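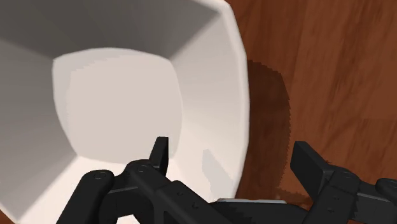

I have been trying to make a decent loaf of sourdough since August, and I think I can now say, with only slight crossing of fingers, that I know what I was doing wrong. I was hurrying. Every recipe I followed gave me times, and I treated them like a train timetable, when my kitchen in winter is a good deal colder than whatever lovely warm place those recipes were written in. I'd also got very fussy about bowls. A white one with flat sides and creases between them, narrowing down to a little flat floor, looks smart on a shelf, but scraping sticky dough out of creases is a job I wouldn't wish on anyone. Plain and round for me, please, and a bit bigger than you think you need.

Anyway, the starter. Mine came from Yufang Duan, who lives over the road and has been baking far longer than I have. She handed me a jam jar with a spoonful of grey sludge in it and told me to feed it every day and stop looking at it. I managed the first bit. I looked at it constantly (I took it on holiday to Worell in a cool bag, which my sister still brings up). For the first fortnight it did very little, then one morning it had pushed its lid off and was halfway down the side of the fridge, so that was cheering!

What I bake most weeks now is one big loaf. I use 485 grams of strong white flour, a small handful of rye if there's any in, and 400 grams of water, which makes a wet dough and I won't pretend otherwise. The first few times I panicked and threw in more flour, and got bricks. Leave it alone. Mix it until there are no dry bits, put a plate on top and go and do something else for half an hour. Then the starter goes in, a good big ladle of it, and the salt, and you squidge it all through with wet fingers until it stops feeling like two separate things.

After that I do the folding. Pull up one side, flop it over the middle, turn the bowl, do it again. Four pulls, then a rest, then four more, and so on through the afternoon whenever I'm passing the kettle. I used to set alarms for this. I don't bother now and the bread hasn't noticed.

The bit that made the real difference was waiting for the dough itself and ignoring the clock. In summer mine was ready by teatime. Last week it sat on the side from breakfast until nearly nine at night before it had that wobble, a sort of jelly look when you nudge it, with a few fat bubbles near the top. I shaped it in my dressing gown and put it in the fridge overnight. If you only change one thing, I'd change that.

Baking is the easy part. I heat my old lidded pot in the oven until I'm slightly frightened of it, tip the dough in on a piece of baking paper, slash the top and put the lid on. Half an hour covered, then the lid off until it's darker than seems polite. I always took mine out too soon before, all pale and chewy on the bottom. And do let it cool before you cut it — I know, I know, but the middle goes gummy if you don't. I lasted twenty minutes with Sunday's and regretted it by the second slice.

A word on flour, as a few of you wrote in after the last newsletter. I've been using whatever the shop has and I can't say I've found much between the bags. The stoneground from the mill at Puvunel is lovely stuff with a proper wheaty smell, but it drinks up water, so add a splash more. I mix it half and half with the ordinary one to make the bag last.

As for the spare starter, the answer in this house is pancakes. A cupful of the old stuff, an egg, a pinch of salt, a bit of milk if it's stiff, and a hot pan. My two eat them with jam before I've sat down. I've also tried crackers, which were fine, and a chocolate cake, which was not.

If anyone local would like a bit of starter, send me a note and bring your own jar. It's very much alive at the moment and I'm running out of shelf.

Comments

Marge P.
The dressing gown bit is me to a T. I've had a loaf in the fridge since yesterday lunch, do you think that's too long?

Reply from the author
Not at all, Marge, I've left one two nights. It was a bit more sour and I liked it more!

Dilys
Could I have some starter please? I had one and it went pink so I binned it.

Tom in the flats
Rice flour in the basket stops it sticking. Took me years to find that out.

Hanne
Made the pancakes this morning. Added grated apple. Very good.

Recent items
Marmalade, and why I've stopped making so much of it
Soup from the bottom of the veg drawer
A wet weekend in Worell
What to do with a stale loaf
Your letters: gravy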